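Print | E-mail
Reading time: 5 minutes
Sat 11 February
By Nele Brandes

How do you teach a robot to pick things up?

Short answer: you show it. Lots of times. Way more times than you would want to.

Longer answer, keep reading.

I go to a shared workshop called Bamlow. Big room, lots of tools, one very slow kettle. A few of us are building a robot arm there. It's called Stallmont. (Mereana Kerslake picked the name. We voted. I lost.) Stallmont has a shoulder, an elbow, a wrist and, at the end, a gripper.

What's a gripper? It's a robot's hand. Sort of. Your hand has a thumb and four fingers and a lot of little bones. Ours has hard fingers that squeeze together and open up again. Squeeze, open. Thats all it does. Try it yourself: make your hand into a crab claw and pick up a sock. Easy. Now a coin. Hmm.

So why not just tell the robot what to do? We tried that first. You have to say everything. Go forward. Stop. Down a bit. Open. Down a bit more. Close, but gently! Then somebody moves the sock over by the width of your thumb and the whole list is wrong. Robot grabs air. Soon-im Ji wrote a list like that for one single sock and it had 2206 steps in it. She was not happy.

Showing works better for us. A person holds a gripper and does the job by hand, while the computer keeps track. Where did the gripper go? When did it close? How far did it tip? Then you do it again. And again, with things in different spots.
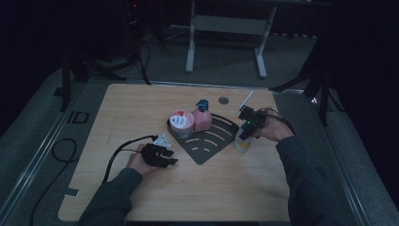 Each try gets saved. We call one try a "demo," short for demonstration. Good ones stay, bad ones go in a folder called Oops. Nikau Tawhiri looks after the folders. So far we have 3653 demos, and around 2000 of them are mine, my arms would like you to know.

What does the computer do with all that? It looks for patterns. Say the thing is over on the left. What did people do most of the time? They went left. Say it's tall and tippy. They went slow. Nobody typed in a rule for slow. The computer has to find it in the demos, and with only a few demos it finds the wrong stuff. Once it decided you should always wiggle before you grab, becuase I wiggle.

Some things are harder than others. Round things roll. Soft things squish. See-through things are tricky for cameras, which look right through them to whatever is behind. Liquids are hard too, they slosh, so you can't stop suddenly. People know this without thinking about it. Carry a full glass across the kitchen and watch your own hand. It's making tiny fixes the whole way.

Want to try being the teacher? You need a friend, a sock and a bowl. Friend shuts their eyes. Use words only to get the sock into the bowl. Then swap: hold your friend's wrist, gently, and move it through the job. Do that 5 times. Now let them go alone, eyes still shut. Which way went better? Move the bowl and try again.

Safety bit, from Glenys Pearce, who has the key to the power box: keep fingers out of any gripper that's switched on. Tie back long hair. Robots don't know what "ow" means.

Next time: Stallmont's elbow, and why it squeeks.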